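28/03/2021

Clocks went forward in the night, so I've been an hour behind myself all day and I don't care one bit, because I have had the loveliest phone call and I need to get it down before it goes fuzzy.

We talked for an hour and 45 minutes! I had the phone plugged in at the wall and was sitting on the kitchen floor like I used to at fifteen, with my knees up and my back against the oven. At the end of it my ear was hot and my tea was stone cold with a skin on it, and I'd agreed to do it again on Thursday.

I should go back a bit. I signed up to Clikik in the new year, in a bad mood, after the Christmas that wasn't. I put up 4 photos and a line about liking soup. Then I left it alone for weeks because every message I got said "hey" and I couldn't think of anything to say to "hey" except "hey". And then nine days ago a message came from a man who had read the soup thing properly and wanted to know where I stood on croutons. I had views! I wrote him a paragraph. He wrote me two back. I've decided to call him C. in here, for Crouton, so that if this diary is ever found he keeps his dignity.

What I like (so far, I know, so far) is how easy it is to be keen with him. I've spent years doing the waiting thing. Somebody texts, you leave it twenty minutes so you don't look desperate, they leave it forty, and before you know it you're both sitting at home with your arms folded. I used to be good at it as well, I had whole evenings of not replying. With C. I just answer when I see it. If I'm pleased to hear from him I say so. He does the same back and the sky hasn't fallen in.

We'd been going to have a video call on Ccori, with proper faces, but the picture kept freezing with his mouth open and after the third go he said shall we just use the telephone like our ancestors, and it was so much better. I wasn't looking at my own chin in the corner. I could walk about. I could hear him putting his shopping away, and he told me what each thing was as it went in the cupboard, and I found out that he buys the same mustard as me, the grainy one. It's a small thing to be thrilled about. I was thrilled about it.

He asked me good questions too. He wanted to know what I was like when I was ill, whether I was a "leave me alone" or a "sit on the end of the bed" person. I said end of the bed, but not talking. He said he was the same except he wanted to be read to, anything, the back of a packet would do. I don't think anyone has ever asked me that before, and I was married for six years.

Then we got on to first dates, past ones, the awful kind. Mine was the man who brought his own salad dressing. His was a woman who took him to Grukus, the place by the ring road with the indoor climbing, without telling him, and he'd come in his good shoes. He hung on the beginners' wall for the whole of her go and then had to be talked down by a teenager. He tells a story well, he goes back to put in bits he's forgotten, which I do myself and always get told off for. 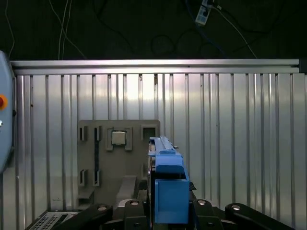 Too much too soon, according to Mags, when I rang her straight after and gave her the whole thing at top speed. She thinks I should slow down and keep some of it back, that a man wants a bit of mystery, and that nearly two hours on the phone before you've even stood in the same car park is asking for trouble. "You'll have nothing left to tell him," is how she put it. She also thinks I should leave Thursday's call to him and not pick up till it's rung a good few times.

I love her and I listened to all of it. And I do see what she means about going carefully, because I've been daft before, and a voice on the phone can be a lot nicer than the person it comes out of. But I've tried mystery. I was mysterious at the last one for the best part of a year and he thought I didn't like him. By the time I got round to saying that I did, he'd got used to it.

And nothing left to tell! I haven't even started on my sister's wedding. I haven't done the caravan. There's all of my twenties.

I've been trying to work out this evening what it is that gets me about him, and I can't pin it on anything much. I know he's tall, from his photos, and that's nice, but I haven't had any use of it yet. I think it's that he laughs before the end of what I'm saying, when he can see where it's going. And he remembers. I'd mentioned days ago that I had the dentist and he asked about it, which tooth and everything. He also said "I don't know" at one point when he didn't know something, and then left it there. I nearly applauded.

There was one wobble, I'd better be fair and put it in. I asked how long he'd been on his own and he went quiet, and then he said since June, and could he tell me about it another time. I said of course. Then I lay on the floor for a bit after we'd hung up wondering what June was. But he didn't make a joke of it or change the subject in that slippery way, he just asked for later, and I think I'd rather have that. I've got a few laters of my own.

So, the plan. From tomorrow two people are allowed to meet outside and sit down, we looked it up while we were on the phone, both reading the same page out loud at each other. He suggested a walk at Curkodach on Saturday, round the water and back, with a flask each. It's halfway for both of us, or near enough. I said yes before he'd finished saying the name of it. Mags would have had me check my diary first. Well, I have checked my diary, this is it, and there's nothing in it till the summer.

I have already thought about what to wear, and it's going to be the green coat because it's the only one that's warm, and my walking boots, which don't do anything for my legs but I can get round a lake in them. I did have a look at the nice boots. I put them on and walked up and down the landing and got as far as the airing cupboard before my toes started complaining. He's going to see me with a red nose and hat hair whatever I do, so he may as well see me cheerful. I'll wear the earrings, though. I'm not made of stone.

Soup in the flask, obviously. I'm thinking leek and potato. He's bringing the croutons in a tub, he says, and if they go soft on the way he'll turn round and drive home and we'll never speak of it again.

I ought to be asleep. I've got work in the morning and my body thinks it's one time and the clock on the oven thinks it's another (I haven't changed it, I can never remember which button). He's just sent a message, a photo of the mustard with "night night" under it. I've sent him mine back.

Leeks, need to get leeks. And a new lid for the flask.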